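Search this site Go Menu Search results will appear here

September
By Tadeo Lagos

Fiststead Shared Kitchen: where we've got to

Hi everyone at the Semeniuk Fund,

You asked for a few pages at the halfway point, and you said plain talk was fine, so I'm taking you at your word. The short version is that the home cooking classes are running, the recipe cards are late, and we have spent a bit more than half of the money (the numbers are further down).

When we wrote to you last winter we said we wanted to teach people in Fiststead and Ostbridge to cook a proper dinner from what's cheap at the store that week. We planned on one class a week in each town, 36 sessions over the whole grant. We've done 19. Ostbridge is ahead of Fiststead by three because the hall in Fiststead closed for floor work and we lost most of a month to it. I should have lined up a backup room and I didn't. We've got one now, over the library, and it's a bit of a climb with groceries but the light is great!

Who's coming

We have 80 people signed up across both towns, and almost 70 of them have been to more than one class. I was hoping for more repeat visits from the evening group. The daytime crowd in Ostbridge is solid - they come early, they bring their own aprons, and they stay until I turn the lights off. The evening folks are mostly parents, and if a kid gets a cold then that's two weeks gone. I've started sending the week's recipe out by text to anyone who misses, and a couple of them have cooked it at home and sent me pictures of dinner, which made my week.

We had a lot of requests for beans. I had planned on three bean weeks and we're up to six, what with the black bean soup, the white beans with greens, the chili, and a lentil thing with carrots that started as a mistake with the spice jar and is now the most asked-for recipe we have. (Lentils aren't beans, I've been told, several times.)

What we teach first

The first class used to be knife skills. I changed that after the second round in Fiststead. People came in nervous, and an hour of chopping onions made them more nervous. Now we start with heat. We talk about what medium means, how a pan sounds before the oil is ready, and why the onions go brown on one side of the pan and stay pale on the other. Everybody has burned rice, so everybody has something to say.
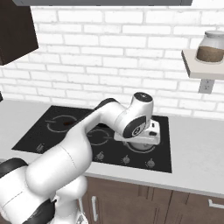 A black cooktop set into a light grey counter.

The heat class also sorted out a problem I hadn't seen coming, which is that half the group cooks on gas at home, a good few have glass tops, and two people have only a hot plate. I had been writing "turn it down to low and wait" as though that meant the same thing on all of them. The cards now say what the food should look like at each step and leave the dial out of it. That rewrite is the main reason the cards are late, and I think it was worth it, but I know you were expecting the full set by summer and I'm sorry for going quiet on you about it.

Twelve cards are finished and printed. Nine more are written and waiting on someone other than me to cook from them. I've asked the Ostbridge daytime group to take two each and be mean about it. So far I've learned that my idea of a "small handful" is no help to anyone with big hands.

Money

We've spent 603 dollars from the small equipment line, mostly on pans, cutting boards, and a second set of measuring cups after the first set walked off. Groceries are running higher than I guessed. Eggs hurt us in the spring and cooking oil is still up. I've moved a little over from the printing line, as you said I could, and I've been buying rice and flour in big sacks through Nidero, the wholesale place out past Ostbridge. They deliver before 8 a.m. and leave it at the door, so someone has to be there, and that someone is me.

Room rental is right on budget even with the move. The receipts are in the folder I sent over separately. Two are faded and I've written the amounts in the margin.

Serving and eating together

I'd like to say something about the last half hour of each class, since it wasn't in the original plan and it takes up time you're paying for. We sit down and eat. At first people packed their food up and left, and I let them, and then one rainy night in Ostbridge nobody wanted to walk to the car so we ate at the counter. The talk was better than anything I'd said all evening. People trade what they pay for chicken and what their kids will eat. We set the table with real plates now, even if it's only soup and bread. It does mean more washing up, and we finish ten minutes late more often than I'd like.
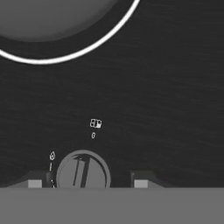

What's next

From now to the end of the grant I want to do these things, in this order:

Finish the tested cards and get them printed.

Catch Fiststead up on its missing sessions, with two classes a week for a while if the library room is free.

Try one class just for people cooking for one. I get asked about this all the time, and my recipes all feed six.

Find somebody to share the teaching. I like doing it, but I had the flu in the spring and we had to cancel, and that's no way to run it.

If you want to come by, come hungry. Evening class starts at 6:30 and we eat a little after eight. Call first so I buy enough onions.

Tadeo

3 comments

ostbridge_marie
I made the lentils for my sister and she wants the card. Is it one of the finished ones?

Tadeo Lagos
It is! Pick one up at class, they're in the box by the door.

Glenn P.
Please do the cooking for one class on an evening. I work days and I am very tired of eating chili until it's gone.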